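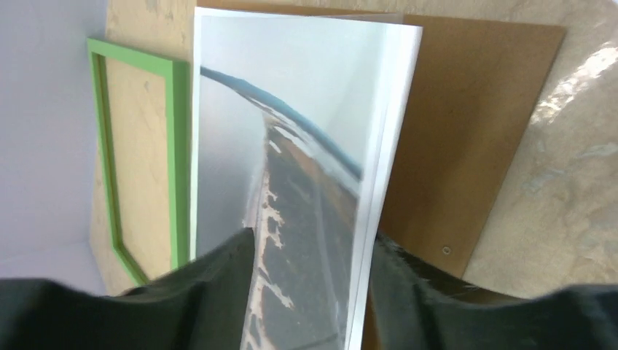
Picture framing, week two

Club met on Friday as usual. Radek Vávra and I have the frame task for Junditero: take a print from the stack, put it in the frame, lay the clear sheet over it, close the back. We are allowed 40 seconds per step.

Picking one print is still the worst part. In 21 tries the gripper took a single sheet 2 times. The fingers close too low and pinch the lot.
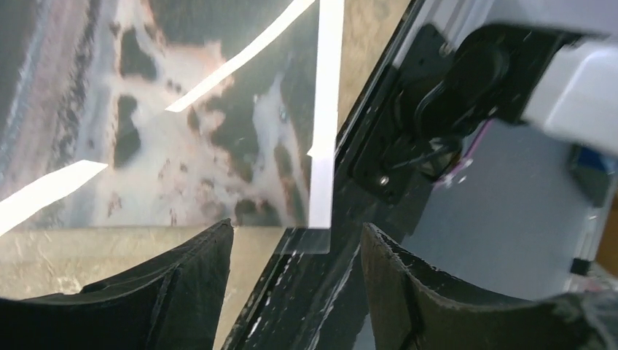 Clear sheet over the shoreline print.

Glare on the sheet upsets the edge finder, so Natália Kováčik wants fixed waypoints for that step. I would keep the vision and move the lamp – less code to rewrite.

Gripping the frame by one side rail is fine at low force.

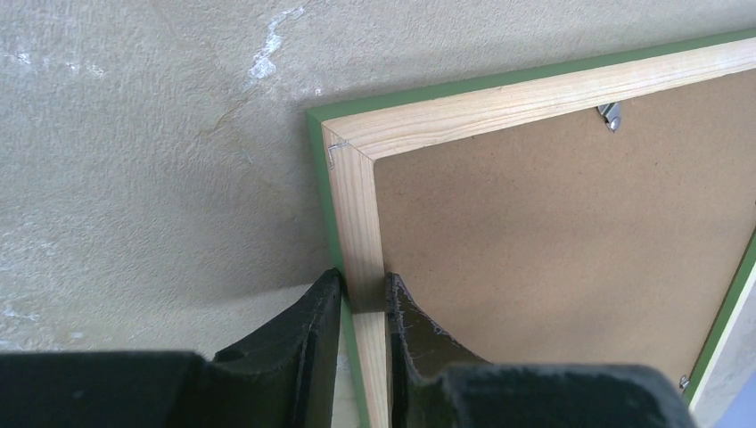

Above that the pads start to twist it, and the corner joints won't put up with much. Force limit goes in the config next.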